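Toy and Play Materials Safety Checklist, with Comments
Guveswood Family Room, Skindgate
Checked on March 1, 2025

Thank you for bearing with me on this one. The form we inherited had a row of boxes to tick and hardly any space to write in, and I have always found the writing more useful than the ticks, so I have gone through the headings in the usual order and added my comments underneath each. Please read the comments even where the item is marked as satisfactory, as there is often a little something tucked in there for whoever does the next round.

Outcomes are S (satisfactory), A (attention needed) and R (remove from use until dealt with).

1. Storage and containers

1.1 Baskets and boxes stable when full – S
1.2 Rims and edges smooth to the hand – S
1.3 Contents visible without tipping out – A
1.4 Containers not filled above the rim – A

I like the wire mesh basket very much. The rolled rim is kind to small wrists, the mesh lets the air through, and it has outlasted at least two of the fabric tubs we used to have. I ran a dry cloth all the way round the inside and outside, going slowly at the corners, and it didn't snag anywhere. Please use a cloth for this and not your bare fingers, as a sprung wire is very small and you will find it the hard way.

The trouble is simply that we ask too much of it. It is heaped, and once a basket is heaped the children pull from the bottom and everything comes down the front.

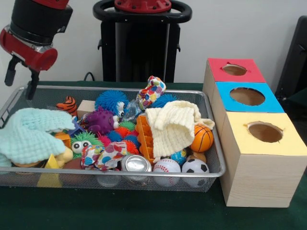
My feeling is that we should set a fill line a hand's width below the rim and stick to it. Anything that won't go under the line goes into the cupboard and comes out on the next change-over. I know it is nice to offer plenty, and I am as guilty as anybody of dropping in one more thing on the way past, but a child who can see what is there will play with it for longer.

2. Textiles and knitted pieces

2.1 No loose loops or long trailing yarn – S
2.2 Not hanging over the side of the container – A
2.3 Washed since the last inspection – S
2.4 Stored apart from hard toys – A

The two knitted cloths, the pale green and the cream, are lovely and I would be sorry to lose either of them. I went over both against the window looking for pulled stitches and there was nothing that a finger could get caught in. What I would ask is that they don't drape over the rim. A trailing corner is an invitation to a toddler at standing height, and if the cloth comes, a good deal of the basket comes with it.

Fold them in four and lay them flat at the bottom, or better still give them a shelf of their own. They were washed at 30 and dried flat, and I have written this on the laundry sheet.

The polka dot fabric is sound. It was crumpled, so I shook it out and had a feel along the seams for anything left inside.

3. Plastic bags and packaging

3.1 No plastic bags among play materials – R
3.2 No film, ties or labels left on toys – S

I am sorry to be stern, as I know how busy tidying-up time gets, but this is the one R on the sheet. There was a clear plastic bag in with the toys. It came out straight away and has gone in the bin in the kitchen. A thin bag is a suffocation risk at any age we have in this room, and it makes no difference that it was sitting quietly between two other things.

Could we all please get into the way of unpacking donations on the counter and putting the wrappings in the bin before the toys go anywhere near the basket? The same goes for the silica sachets that come in shoe boxes.

4. Spiky, squeezy and soft toys

4.1 Spikes intact, none bitten or pulled off – S
4.2 Eyes and trims firmly attached – A
4.3 No splits, leaks or sticky patches – S
4.4 Soft toy seams closed – S

The blue puffer ball with the big googly eyes is a great favourite, and quite right too. Give each eye a firm pinch and a twist, and do it every time the toy goes back, not only on inspection days. Both held well, but the edge of one has a faint lift to it that I could just get a thumbnail under, so I have marked it A and would like it kept for the older group until I have looked again.

The purple spiky creature was fine. I squeezed it over a sheet of kitchen paper for a slow count of ten and the paper stayed clean. The tiger-striped toy has good tight stitching and only wants a gentle sponge.

5. Balls

5.1 Larger than the choke tester – S
5.2 Surface sound, no cracks or peeling – S
5.3 Correctly inflated where this applies – S

I put all the balls through together, the sports ones and the little globe and the yellow pair, and none would pass down the tube. Do please use the proper tester. I have seen it done by eye and by guesswork, and a soft ball squeezes down a good deal smaller than it looks, so press as you test.

The printing on the globe is holding up well. I rubbed it hard with a damp white cloth and no colour came away.

6. Bricks and blocks

6.1 No sharp edges or broken studs – S
6.2 Wooden pieces free of splinters – S
6.3 Hard pieces not stored on top of soft ones – A

The big plastic bricks are very sturdy and I have nothing to say against them, except that they end up at the top of the pile and slide off it. Bricks to the bottom, please, or into the lidded crate, which Heltholm sent with the shelving and which has been standing empty under the sink.

The small wooden blocks were checked along the grain with a cloth. One has a slightly furry corner – not a splinter yet, but heading that way – and I have given it a light rub with fine paper. Wipe them, don't soak them.

7. Cans, tins and other household items

7.1 No drinks cans with pull tabs – A
7.2 Cut rims covered or smooth – A
7.3 Household items suited to the age group – A

I do understand the thinking, and I am all for real things in a play basket. Metal feels cool and sounds marvellous and the children love it. But a drinks can with its tab on is a poor choice. The tab can be worked loose, the opening can nip, and the sides crease into a sharp line if anybody kneels on them. There are far nicer metal things to offer, such as a whisk, a jelly mould, or a small lidded tin with its contents taped shut.

I have asked for the cans to be kept for the shop corner with the older ones, under an adult's eye, and for the tabs to come off first.

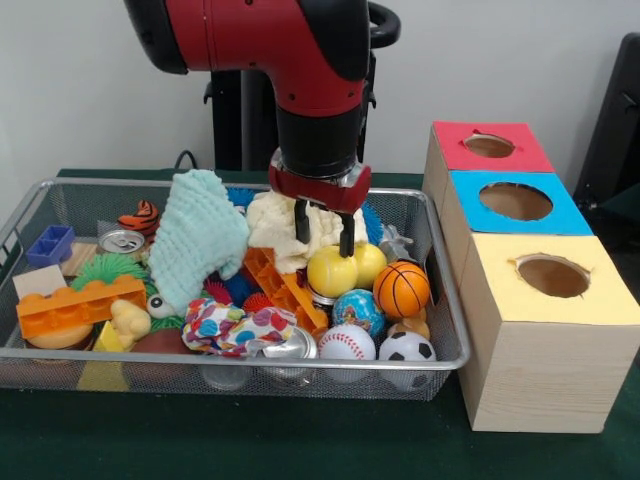 8. Cleaning and record keeping

8.1 Cleaning rota filled in – S
8.2 Toy list up to date – A
8.3 Cleaning products locked away – S

The rota is beautifully kept and I was very pleased to see it. The toy list is another matter. It has 134 entries, and nearly 27 of those are things that I believe left us when the Rweyemamu Hall cupboards were cleared. Would whoever has the next quiet afternoon please strike them through in pencil, and I will tidy up the copy in the folder.

Actions carried forward

Plastic bag removed and binned – done
Fill line marked on the basket with tape – to do
Knitted cloths moved to their own shelf – to do
Puffer ball eye to be looked at again – to do, older group only until then
Drinks cans moved to the shop corner, tabs off – to do
Lidded crate brought out from under the sink – to do
Toy list brought up to date – before the full inspection in June

The choke tester lives in the top drawer with the spare tape. Please put it back there when you have finished with it, and leave this sheet at the front of the folder.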